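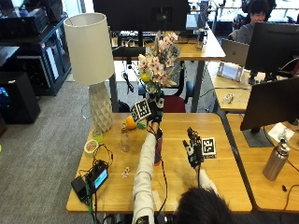 Pink flowers and a lemon on a desk.

Print this page | E-mail this page

Chapter 4
What the Survey Says and What It Leaves Out

Most buyers of old houses treat the survey as the end of their worries. They pay for it, wait for it, flip to the last page, and if no one has written "do not buy" in capital letters they go ahead. This chapter argues that a survey is worth having and that it should be believed a good deal less than it usually is.

A surveyor visits for part of one day. He or she did not see the house in last November's storms, has never tried to run a bath while the kitchen tap was open, and cannot lift carpets that belong to somebody else. The report describes what could be reached and looked at on that visit. Everything else is either assumed or excluded, and the list of exclusions is often longer than the list of findings. Read the exclusions first. If they cover the roof space, the drains, the wiring, and any wall with furniture against it, you have bought an opinion on the front door.

The running case for this chapter is a row house in Irkcombe, built of soft brick, lived in by one family for decades and then rented out. The buyer was Bindu Panicker, who had renovated once before and thought she knew what she was doing. Her papers are used here because she kept all of them, including the ones that make her look foolish.

4.1 The language of the report

Survey reports are written by people who would prefer not to be sued. You cannot blame them, but you do have to learn to read the result. "Some evidence of past movement" may mean a crack that stopped moving before anyone now living was born. It may also mean a crack that someone filled last month. The phrase is the same in both cases. "Typical for a property of this age" is worse. Rot is typical for a property of a certain age. So are bad wiring and a chimney that leans.

Panicker's report ran to 33 pages. A large share of it was standard text that would have fitted any house in the county, including a paragraph on thatch, which the house did not have. When she took out everything that was not about her own building, she could read what was left over one cup of coffee. Do the same with yours. Take a pen and strike out each sentence that would be true of the house next door. What remains is what you paid for.

Then look at how each remaining sentence is built. There are findings ("the gutter at the rear is broken"), guesses ("this may have allowed water into the wall"), and handoffs ("you should consult a specialist"). Findings are usually reliable. Guesses are worth a phone call. Handoffs are where the money goes.

4.2 The specialist problem

The Irkcombe report told Panicker to get a damp specialist. She called Chowdary, a firm with a well-designed leaflet, and they offered to inspect the house free of charge. Students should stop at the words "free of charge" and ask who is paying for the inspector's gas.

The inspector pushed a meter against the plaster in the front room, got high readings along the bottom of the wall, and recommended a chemical treatment along the whole ground floor. Perhaps it was needed. But the meter was made for timber, and plaster can give a high reading for several reasons, salts among them. No one had looked outside, where the flower bed had been built up well above the level of the floor. Wet soil was sitting against the brick.

She asked for a second opinion from a surveyor in Bretembridge who sold nothing except his time. He charged her 229 dollars and told her to dig out the bed, fix the gutter, open the windows, and wait. That is dull advice and there is no profit in it for the person giving it, which does not prove it right but is a reason to listen.

It would be easy to end the story there with the honest man beating the salesman. The record is messier. The front room dried out over the following year. The back room did not, and she did in the end have to pay for work there, though of a different kind from what Chowdary had proposed. The independent surveyor had missed a leaking pipe under the floor. Both experts were wrong about something. The one who was cheaper to believe was wrong about less.

4.3 Gadgets

A growing number of buyers now skip part of this and buy a sensor kit instead. Panicker fitted one called Girkix, which logs moisture and temperature and draws a graph on your phone. She has 365 days of readings. I have looked at them at length, and I am not sure what they show. The line goes up when it rains and when somebody cooks. It goes down when the heating is on. A person with a working nose could have told her most of this.

There is one thing in favor of such kits. A long record taken in one spot can show whether a wall is getting better or worse after a repair, and memory is very poor at that. People who have just spent money on a wall tend to feel that it is drier. If you are going to use a sensor, put it up before the work starts, leave it where it is, and write down what was done and when. A graph that begins the day after the builders leave tells you very little.

Do not buy a house on the strength of a graph supplied by the seller.

4.4 Putting numbers to it

Sooner or later the report has to be turned into a budget. Many guidebooks suggest adding a fixed percentage to cover surprises. The trouble with a fixed percentage is that it is a percentage of your first estimate, and your first estimate was made by someone who wanted the house. If the base is wishful, a slice of it is wishful too.

A better way is slower. Go through the findings, guesses, and handoffs from section 4.1 and write beside each one what it would cost if the worst reading were correct. You will not need all of that money. But you should know the figure, and you should know which two or three lines make up most of it. In nearly every house I have been asked to look at, the roof, the drains, and whatever is under the ground floor account for the bulk of the risk -- and those are the parts the survey was least able to see.

Small items deserve less thought than they get. Panicker spent a full evening arguing with a builder over 200 dollars for door handles, and in the same week agreed over the phone to have the rear drain replaced without asking for it to be checked by camera first. She says now that she would reverse the two. Handles are easy to have opinions about.

4.5 When to walk away

Textbooks like to give a rule here, and I don't trust any that I have seen. A cracked house at the right price can be a fair purchase. A sound one at the wrong price can ruin you. What can be said is that the decision should be made before you are tired. By the time the survey arrives, most buyers have paid a lender, a lawyer, and a surveyor, have told their relatives, and have picked out a color for the hall. All of this pushes in one direction, and none of it has anything to do with the state of the joists.

So write down, before the survey is ordered, the total cost above which you will not go on. Put it in a message to someone who is not buying the house with you. If the worst-case figure from section 4.4 comes out higher, you then have to explain to that person why the limit has moved. Sometimes there is a good reason. More often you will hear yourself talking about the light in the kitchen.

The rest of this chapter takes the main parts of the house in turn, from the roof down. For each part we ask what a surveyor can see on an ordinary visit, what has to be opened up, and who stands to gain from the answer. Tables of repair costs have been left out of this edition. They were out of date when they were printed last time, and readers kept quoting them to builders.

Before going on, get hold of a real survey report, your own or a friend's, and mark it up as described in section 4.1. Keep the marked copy. You will need it for the work on roofs.

Print this page | E-mail this page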